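Calculating the Lot of Fortune and the Lot of Spirit by Hand

Anika Szabo
August 2, 2018

The procedure below gives the Lot of Fortune and the Lot of Spirit from three chart positions: the Ascendant, the Sun and the Moon. It assumes a tropical chart already cast to the minute of arc. No ephemeris is required beyond the one used to cast the chart. The method applies to sidereal charts as well, provided all three positions are taken in the same zodiac.

Older textbooks call the Lot of Fortune the Part of Fortune or Pars Fortunae. The terms are interchangeable.

What you need

The zodiacal longitude of the Ascendant, Sun and Moon, in degrees and minutes.
A sheet of paper ruled in two columns, one for degrees and one for minutes.
A calculator, if preferred. See the note on decimal conversion near the end.

Step 1. Convert to absolute longitude

Absolute longitude is measured from 0° Aries through the full circle of 360°. Add the sign's offset to the degree within the sign. Minutes are carried over unchanged.

Aries 0
Taurus 30
Gemini 60
Cancer 90
Leo 120
Virgo 150
Libra 180
Scorpio 210
Sagittarius 240
Capricorn 270
Aquarius 300
Pisces 330

The practice chart used on this page has the following positions.

Ascendant 23°05' Aries = 23°05'
Sun 4°38' Libra = 184°38'
Moon 1°12' Capricorn = 271°12'

The most common error at this stage is to use the number of the sign multiplied by 30. Libra is the seventh sign, and its offset is 180, not 210. Use the table until the offsets are memorized.

Step 2. Determine the sect of the chart

A chart is diurnal if the Sun is above the horizon and nocturnal if it is below. In a printed wheel this can be read at a glance for most births. Near sunrise and sunset it should be calculated.

Subtract the Ascendant from the Sun. If the result is negative, add 360°. A result between 0° and 180° places the Sun below the horizon, and the chart is nocturnal. A result between 180° and 360° places it above, and the chart is diurnal.

184°38' - 23°05' = 161°33'

The practice chart is nocturnal. The Sun has passed the Descendant at 23°05' Libra by diurnal motion and set a little over an hour before, depending on latitude.

Do not determine sect from the clock. In December a birth at 5 p.m. may be nocturnal in Edmonton and well inside the day in Hobart. Daylight saving adds a further displacement that is easily overlooked.

Step 3. Apply the formula

For the Lot of Fortune:

Diurnal chart: Ascendant + Moon - Sun
Nocturnal chart: Ascendant + Sun - Moon

For the Lot of Spirit the two formulas are exchanged:

Diurnal chart: Ascendant + Sun - Moon
Nocturnal chart: Ascendant + Moon - Sun

Work the addition first. If the sum is smaller than the quantity to be subtracted, add 360° before subtracting. Where minutes must be borrowed, one degree is 60 minutes. Students trained on decimal arithmetic tend to borrow 100, and the result is then out by 40 minutes of arc.

Lot of Fortune, practice chart:

23°05' + 184°38' = 207°43'
207°43' + 360° = 567°43'
567°43' - 271°12' = 296°31'

Lot of Spirit, practice chart:

23°05' + 271°12' = 294°17'
294°17' - 184°38' = 109°39'

In the second calculation 17 minutes is less than 38, so 294°17' is rewritten as 293°77' before the subtraction.

Step 4. Reduce and convert back

If a result is 360° or more, subtract 360°. Intermediate sums may run past 700°, as happens when the Ascendant and the added luminary both fall in late Pisces. This is harmless. Reduce at the end.

Find the largest offset in the table that does not exceed the result and subtract it.

296°31' - 270° = 26°31' Capricorn (Fortune)
109°39' - 90° = 19°39' Cancer (Spirit)

Step 5. Check the work

The two lots lie at equal distances on either side of the Ascendant. Their sum must therefore equal twice the Ascendant, after multiples of 360° are removed.

296°31' + 109°39' = 406°10'
406°10' - 360° = 46°10'
23°05' x 2 = 46°10'

Agreement confirms the arithmetic. It does not confirm the sect. If the formulas were chosen for the wrong sect, the two lots change places and the sum is unaffected. Return to Step 2 if there is any doubt.

A second check uses the lunar phase. At an exact New Moon both lots fall on the Ascendant. At an exact Full Moon both fall on the Descendant. In the practice chart the Moon is 86°34' ahead of the Sun, just short of first quarter, and the lots should each stand a little less than 90° from the Ascendant. They do.

House placement

In whole sign houses the lot takes the number of its sign counted from the rising sign. With Aries rising, Fortune in Capricorn is in the tenth house and Spirit in Cancer is in the fourth. In quadrant systems, enter the lot in the wheel by its longitude and read the house from the cusps. The longitude of the lot does not change with the house system.

The ruler of the sign containing the lot is noted alongside it: Saturn for Fortune and the Moon for Spirit, in this case.

Sensitivity to birth time

The Ascendant moves through one degree in four minutes of clock time on average, faster in signs of short ascension and slower in signs of long ascension. The lots move with it. The contribution of the Moon over the same interval is small, in the order of two minutes of arc. A birth time rounded to the quarter hour can displace a lot by several degrees, which is enough to change its sign if it is near a boundary. Where the time is rounded, record the lot to the whole degree and omit the minutes.

Decimal conversion

For calculator or spreadsheet work, divide the minutes by 60 and add the quotient to the degrees. The Sun at 184°38' becomes 184.633. With the Ascendant in cell A1, the Sun in B1 and the Moon in C1, the nocturnal Fortune is

=MOD(A1+B1-C1,360)

and the diurnal Fortune is

=MOD(A1+C1-B1,360)

The function returns a positive remainder in the common spreadsheet programs, so no separate reduction is needed. To recover minutes, multiply the decimal portion by 60 and round. If rounding gives 60, set the minutes to zero and raise the degree by one.

A note on the reversal

Some authors use the diurnal formula for every chart. Charts printed from older software may follow this practice without stating it. If a printed position disagrees with the hand calculation in a nocturnal chart, compare it with the Lot of Spirit. If the two match, the program is not reversing for sect, and the setting is usually found under the options for Arabic parts.

Thanks to Qiuyue Xiong for correcting the borrowing example in Step 3. 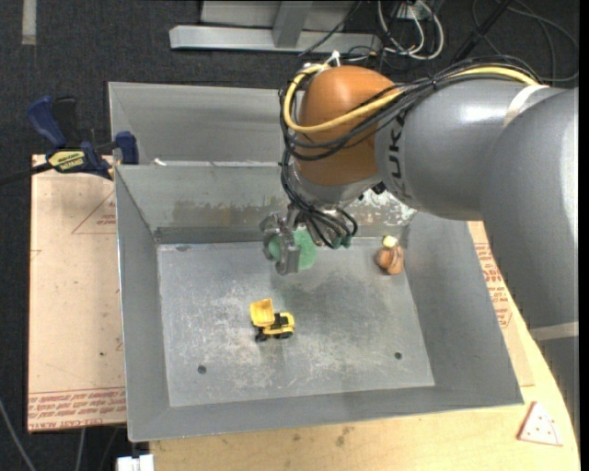 Does a birth in the southern hemisphere need a different formula?

The formula is the same in both hemispheres. Latitude has already been accounted for in the calculation of the Ascendant, and the sect test in Step 2 works without alteration as long as the Ascendant was cast for the correct southern latitude.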